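Colum House, Grallstead – Storage and Hallway Safety Check
Checked on 21/05/2025 by Amirul Govindasamy
Areas: front hallway, cloak cupboard, packing room, back corridor

How to read this list: OK means nothing to do. ACTION means somebody must do something before the next check. WATCH means it is acceptable today but I want to look at it again in September. Please write your initials beside an action when it is finished, and do not remove the old comments, they help me to compare.

1. FRONT HALLWAY

1.1 Walking path is clear from the door to the stairs
OK. The umbrella stand was moved behind the door as I asked last time.

1.2 Door mat lies flat, no curled corners
ACTION. The corner nearest the radiator is curling again. Double-sided tape was used and it did not hold. Please buy a mat with a rubber back, the same size as before.

1.3 Hooks are firm and not overloaded
WATCH. The second hook moves a little when I pull it. There were 5 heavy coats on it when I arrived. I took off three and hung them on the rail in the cupboard.

1.4 Light works, switch is not cracked
OK. The bulb is new. It is a bit yellow for my taste but it gives enough light to see the step.

1.5 Door closes by itself and does not slam
OK. The closer was adjusted by the man from Nair and it is much softer now.

2. CLOAK CUPBOARD

2.1 Heavy things are stored below shoulder height
ACTION. The box with the iron weights for the garden tent is again on the top shelf. It needs two people to bring it down safely. Please keep it on the floor at the back, on the left.

2.2 Shelves are level and fixed to the wall
OK. I checked all screws with a hand screwdriver. One needed a quarter turn.

2.3 Nothing is stored against the electricity meter
OK. The free space of 40 cm is kept. The red line on the floor is getting thin, so it could be painted again when somebody has the paint out.

2.4 Cleaning liquids are separate from food and clothes
OK. They are in the grey tub with the lid. One bottle has lost its label. I do not know what is in it and I have put it outside in the locked bin area. If it is yours, please tell me what it is.

2.5 Smell of damp
WATCH. There is a slight smell in the lower corner. The wall is dry to the hand. I left the door open during the check and it was better after – maybe it only needs air.

3. PACKING ROOM

3.1 Table stands firmly
OK. The folded paper under the leg was replaced with a proper rubber foot.

3.2 Cutting tools are closed and put away
ACTION. 2 knives in the drawer, one of them with the blade out. I closed it. It is the third check in which I write this comment, so I would like to talk about it at the Monthly meeting and not only on paper.

3.3 Boxes are in good condition and suitable for use again
See the comment after the pictures.

3.4 Floor is free from small objects, cords and packing material
See the comment after the pictures.

3.5 Tape, labels and marker pens are in their place
OK. The labels are nearly finished. Pedisau has the roll we normally use, the wider one, please do not order the narrow one again as it comes off from rough cardboard.

3.6 Waste paper bin is not more than three quarters full
OK.

4. BACK CORRIDOR

4.1 Exit sign is lit
OK.

4.2 Exit door opens with one push
OK, but it is stiff. I put a little oil on the hinge. If it is still stiff in September we must call Nair.

4.3 Fire extinguisher is present, pin and seal in place
OK. The bracket was loose at the bottom and I tightened it.

4.4 Nothing is parked in the corridor
ACTION. A folding trolley was standing behind the exit door. I know it is convenient there. It must go back to the packing room every time, also when it will be used again in ten minutes.

PICTURES FOR SECTION 3 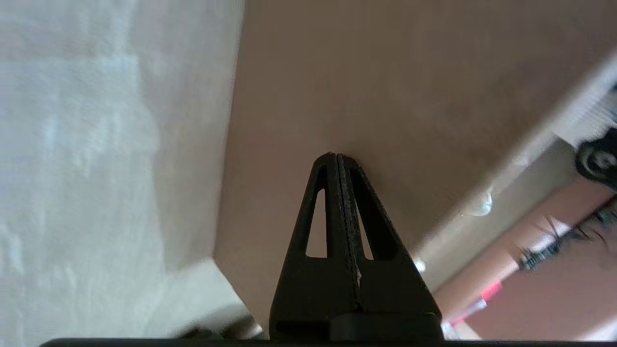
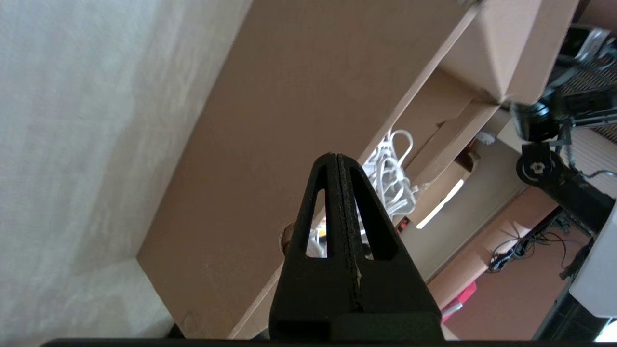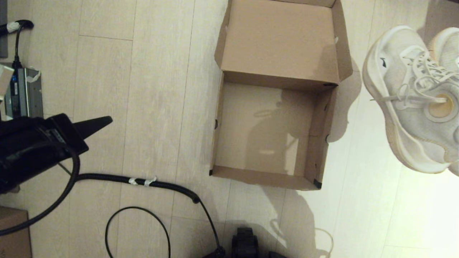
Comments to 3.3 and 3.4. My rule for a used shoebox is simple: if the bottom is flat, the corners hold and the lid still closes, we keep it. If one of these is missing, it goes to the paper bin. When you test a box, open it fully and look at the inside walls before you put anything in. The open brown one in the last picture has its lid joined to the base, and this type I prefer for storing, as the lid cannot get lost and go under somebody's foot. Empty boxes should be closed and stacked against the wall, not more than 5 high. Shoes that are out of their box should stand in a pair at the side. The same picture has a white trainer lying on its side with the laces hanging loose, and a lace end like this can catch a foot, so please tuck the ends inside the shoe while you work.

3.3 result: OK for the boxes I opened. I threw away 2 from the old stack, with soft bottoms.

3.4 result: ACTION. Cables first. In the second picture there is a bundle of white cables looped together by the cardboard, and dark ones lie in a tangle on the floor. The looped ones are how I like it. For the tangle, please separate it, see which cable is needed, and lead the needed ones along the wall. The others can be looped and put in a box with a label saying what they are for. Do not pull a cable out of a tangle when it is plugged in.

The pale floor is also a small difficulty. White or beige things do not show well on it when the light is strong, so please look down before you carry a big box across the room. If the box is so big that you cannot see your feet, ask for help or make two trips.

OPEN ACTIONS FROM THIS CHECK

1.2 New door mat with rubber back
2.1 Tent weights down to the floor
3.2 Knives closed, subject for the meeting
3.4 Cables separated, looped, labelled
4.4 Trolley back to packing room

TO LOOK AT AGAIN IN SEPTEMBER

1.3 Second hook
2.5 Smell in the lower corner of the cupboard
4.2 Exit door hinge

If something in this list is not clear, or if you think I judged it wrongly, write it on the back of the sheet on the cupboard door. I read it each time I come to Grallstead. Please write the item number also, as last time I had a comment "already done" and I could not find out which one was meant.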